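Automation Maintenance, Unit 4
Handheld gripper: finger setup and care
Notes by Shiela Ambrosio, revised 25 February 2020

Read the Unit 3 notes on cameras first. The lab uses the Dratotex handheld gripper, kit 654. Each pair of fingers gets its own log sheet, kept in the Ikemport binder.

1. Before a session
Wipe both fingers with a lint-free cloth. Close the gripper fully and check that the tips meet on the center line. If one tip leads the other, loosen the base screw on the leading side, reset it, and tighten. Do not bend a finger by hand to correct it.
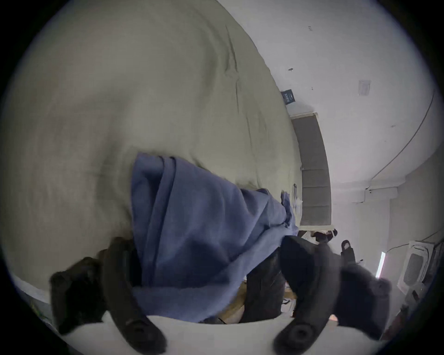

Clean the lens after the fingers, using a separate cloth. Run 100 open-close cycles with no load. Listen for clicking and note the side it comes from.

2. Pivots
Play in the pivots is the most common fault in cloth work. Hold the base still and push each tip sideways. Movement at the tip is the sum of the play in every joint below it, so test the joints one at a time, starting at the base.
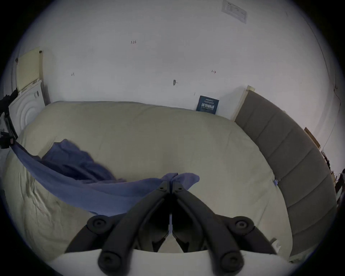
Lint is the second fault. It collects under the pivot caps and stiffens the joint before any play can be felt. The caps are round and black, and the ones near the fingertips are smaller than those at the middle joints, so lay them out in order when they come off. Brush out the seat, refit the cap, and cycle the finger again. No oil on fabric jobs.

3. Replacement
Replace fingers as a pair at 4,000 cycles. Karabo Nel holds the spares. Enter the new pair on a fresh sheet and close the old one.

Reading for next time: Garnthorpe handout, part 4.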